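The Jiladik 56 Travel Duffel

I've been selling bags out of our little shop for years, and the Jiladik 56 is the one I pack for myself. I took it on a walking trip through northern Portugal in October, then on a train trip with my sister and her two teenagers, and it has been in and out of more overhead racks than I can remember. So this is going to be a long page. Sorry! Skip down to the specs if you only want the numbers.

What it holds

56 liters, one big main space, plus a shoe pocket on the end that opens from outside. I get eight days of clothes in there if I'm strict and six if I'm not. The shoe pocket eats into the main space when it's full (they all do), so I put my sandals in it and wear the heavy pair.

There's a flat zip pocket inside the lid where I keep tickets, chargers and the paper map my family laughs at. It closes all the way around, so nothing slides out when you flop the lid open on a hotel bed.

Carrying it

Two grab handles, one shoulder strap, and a pair of backpack straps that tuck away behind a flap. I was sure I'd never use the backpack straps. Then we got to Porto, and the hills, and the cobblestones, and I had them out in about a minute. They aren't hiking straps, there's no hip belt, and I wouldn't want to go more than a couple of miles with a full bag. For getting from the station to the guesthouse they're great.

Packing the kitchen bits

If you rent apartments like we do, you probably bring a few things for cooking. I roll mine in a dish towel and lay them flat along the bottom, in checked luggage only if there's anything sharp in the roll. Put a cover on the blade first, please, or you'll be sewing up your lining like I did with my old bag.
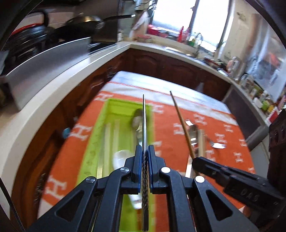
Fabric and colors

The outside is a coated polyester that shrugs off a shower. I wouldn't leave it out in a real downpour. It comes in Rillico green, slate and a rusty red called Xavier, and I have the red one so I can spot it on the carousel. Mud wipes off with a damp cloth. Don't put it in the washing machine, the coating will peel.

What customers say

Vanderleia Rangel bought two for a family trip and wrote to say the zippers were stiff the first week. She's right, mine were too. A little zipper wax sorted them out.

Specs

Capacity: 56 liters
Fabric: coated polyester
Straps: shoulder and backpack, both included
Maker: Stutar
Price: $163
In stock: green, slate, red

We ship from the shop every morning, and orders in before 10 a.m. go out the same day. Returns are fine for unused bags with the tags on. Email me if you can't decide on a color!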